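En Naltelel buscamos a alguien que nos eche una mano con el taller de costura y arreglo de juguetes de tela, y te lo cuento yo porque me toca a mí enseñarte. Son 22 horas a la semana, contrato de seis meses desde mayo, y el sueldo lo hablamos en la primera llamada (sin misterios, te lo prometo).

Lo que harás: recibir encargos, coser orejas, rellenar barrigas, contestar correos. Si sabes hacer puntada invisible, genial — si no, se aprende en dos tardes y unos cuantos pinchazos. 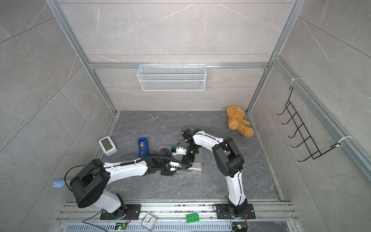 **Iraís Ventura**
*Encargada de taller, Naltelel*

Me gustaría que te gustara hablar con la gente, porque aquí se entra por un oso y se acaba contando media infancia. También necesito que puedas venir por las mañanas; las tardes las cubre Danylo.

Mándame unas líneas y dos fotos de algo que hayas cosido, aunque sea un dobladillo. Cierro la lista el 14 de febrero de 2022 y contesto a todo el mundo — a veces tardo, pero contesto.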